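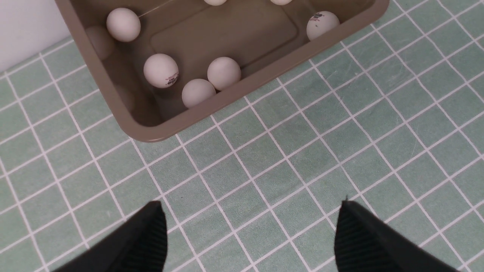 How often should I reseal the grout on a ceramic tile floor, and do I have to strip the old sealer first?

Every one to two years is enough for a floor that gets normal foot traffic, and you don't need to strip a penetrating sealer before putting on more of the same kind. Clean the grout, let it dry for a full day, and apply the new coat. If what's on there now is a topical sealer, the kind that leaves a film, that one does have to come off.

Posted in Floors and Tile, July, by Tomás Cronin

Search this forum Go Advanced

Tomás Cronin
The short answer on top is what the moderator pinned for me, and thank you for that, but I still have a few things I'm not sure about. The floor is square glazed ceramic with white cement grout, 201 square feet, in a downstairs room that we use for everything. We bought the house with the floor already in it, so I have no idea what sealer was used or if any was used at all. The grout near the door has gone gray and the rest is still fairly white. I mop once a week with warm water and a little dish soap.

A company gave me a price of $485 to clean and seal the whole thing. It seems like a lot for one room. I have a bottle of Dredis grout cleaner under the sink and I was going to try that first. My questions are whether I can tell what sealer is already down, whether the gray will come out, and whether the job is really something a person can do in a weekend on their knees.

Bram Hendriks
I set tile for a living until my back quit, so take this for what it's worth.

Start with a water test. Put a few drops of plain water on the grout in four or five spots, including the gray part by the door and one spot under furniture where people don't walk. Wait ten minutes. If the water beads up, the sealer is still working there and you can leave that area alone apart from cleaning it. If the grout goes dark, water is getting in and the sealer is gone or was never there. You will likely get different results in different spots. That's normal.

To find out if you have a film on top, scrape one joint lightly with a plastic putty knife or your fingernail. A film will come up in flakes or feel a bit gummy. Penetrating sealer sits down inside the grout and you can't feel it.

As for the gray by the door, your dish soap is probably most of it. Soap leaves a residue in the joints, the residue holds on to dirt, and then you mop the dirt from the rest of the room into it. Stop using the dish soap. A neutral pH floor cleaner is what you want, mixed weaker than you think, and change the water when it looks dirty.

For the first deep clean, do this:

Sweep or vacuum well. Grit turns to mud once it's wet.
Mix the alkaline cleaner to the strength on the label and wet a small area, no more than you can reach without moving.
Leave it ten minutes and don't let it dry out.
Scrub the joints with a stiff nylon brush. Don't use wire. Wire leaves metal behind and it rusts.
Pick up the dirty water with a wet vac or with rags.
Rinse two times with clean water.

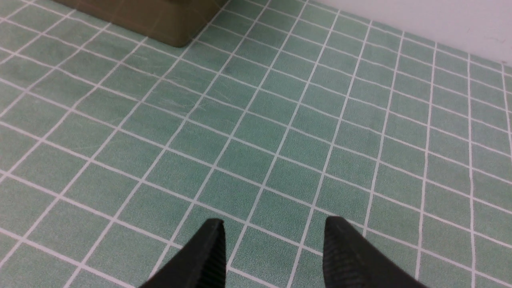
The rinse is where people get lazy and it causes most of the trouble later. Cleaner left in the joints stops the sealer from soaking in, and you end up with a patchy floor. If you wipe the joint with a white rag after rinsing and the rag still comes up slick, rinse again.

Then let it dry. I say 24 hours with a fan running, and in a downstairs room I would go to 48. Grout can look dry on top and still be holding water.

For the sealer, a water-based penetrating one is fine with ceramic. I used Pillum for years with no complaints, but the store brand is the same sort of thing. Put it on the joints with a small foam brush or one of the roller bottles. Wipe any that gets on the tile within five minutes. Glazed tile doesn't absorb it, and it dries into a cloudy smear that takes a lot of rubbing to get off. If that happens, a white nylon pad with a bit more fresh sealer will soften it, then buff it with a dry towel right away.

Two thin coats, second one an hour after the first. Stay off it overnight, and keep water off it for three days.

On the price, $485 for that size isn't a rip-off. You're paying for somebody else's knees. If you do it yourself, figure on one day to clean and half a day to seal, with the drying day in between. Buy knee pads.

Clear everything off the floor first, all of it, including the small stuff. I always told customers to put loose things in bins and carry the bins out of the room the night before. Plastic bins with damp bottoms will leave a ring on fresh sealer, so don't bring them back in until the three days are up.
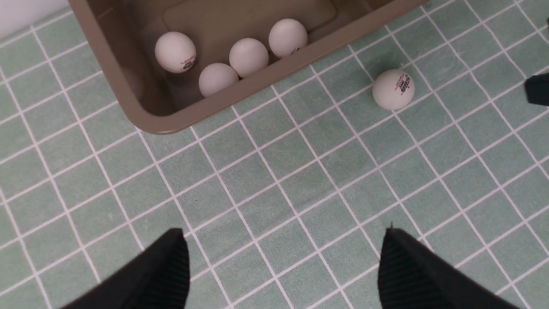
Table tennis balls in a plastic bin

Also check your grout for cracks and soft spots while you're down there. Any joint that crumbles when you scrub it needs to be dug out and filled before you seal. New grout has to cure before sealer goes on, and the bag will tell you how long.

marlow_h
I just use the Torier steam mop and never sealed anything. It's been fine for me for six years. The pads are $13 for a pack. I would not pay a company.

Bram Hendriks
Steam is OK on good grout once in a while. I wouldn't use it every week on cement grout, and I wouldn't use it at all on joints that are already cracked. It pushes moisture in.

Comments (4)

dpk_north: Does the Dredis cleaner count as alkaline? Mine doesn't say anything about pH on the front.

Bram Hendriks: Look on the back or look up the safety sheet. Above 7 is alkaline. If it says it removes hard water or rust, it's an acid cleaner and I would keep it off cement grout.

Tomás Cronin: Did the water test. Beads up under the couch, goes dark by the door and along the whole walkway. So I'm going to clean everything and seal only the walkway, unless somebody tells me that will look different from the rest.

tilefan200: It shouldn't if the sealer is the clear natural finish kind. The enhancing kind makes grout darker. Hallgrímsson has small bottles if you want to try a corner first.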